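Projects > Givton Allotments > Progress reports > Second report

To: Conceição Abreu, Uchida Fund
Re: Soil and water improvements at Givton
Date: June 28, 2021

Dear Conceição,

You asked for something shorter than the January report, which I understand was read in two sittings. I have left out the history of the drains.

The water first. All 465 metres of new pipe are now in the ground between the Stoltau Road gate and the far plots. The contractor, Zarden, finished the trench in April and came back in May to finish it again, the first version having run uphill for a stretch. They did not charge for the second visit and we did not bring it up. There are standpipes at both ends and one in the middle, and plot holders at the bottom of the slope no longer have to carry cans past people who are better supplied and keen to chat.

Pressure at the far standpipe is still poor on Saturday mornings. Zarden thinks a larger valve would help and has quoted £186 for it, fitted. I would like to pay this out of the money set aside for signs, as we have so far managed to find our way around without them.

Composting has gone better than I told you to expect. The three new bays were filled by the middle of May, mostly with couch grass, which the guidance sheet asks people to leave out. We have emptied one bay, picked through it and started again. The finished heap from last year was spread on the heavy clay plots in March, and the beans on those plots are visibly ahead of mine.

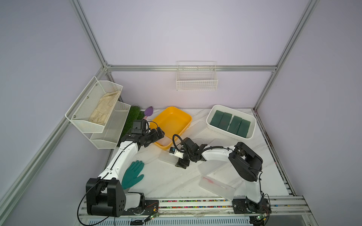

Tools took up more of the spring than I had budgeted for, in hours if not in pounds. We spent £567 on spades, forks, barrows and a lockable chest, against a planned £600, and what remains has gone on padlock keys. The small things are harder to keep hold of. A hand tool goes missing in a flower bed and is found in October by someone's foot. I have come round to wire racks on the wall, with a glove on the shelf where you can see it and the bright purple sort of trowel, which is ugly and does not get lost. Quotes for racking are in hand.

The waiting list stands at 20, down from the winter, partly through three half plots being let and partly through a letter asking people if they still wanted to be on it. Two replied that they had moved away some years ago and wished us well.

Still to do before the autumn report:

- the valve, if you agree
- a second soil test on the clay plots
- the path by the hedge, which Zarden's digger improved in places
- the guidance sheet, with "couch grass" in larger type

We remain inside the grant overall, and the accounts are with the bookkeeper. I'd be glad of an answer on the valve by the middle of July, when the far plots begin writing to me.

With thanks and best wishes,

Project lead, Givton Allotments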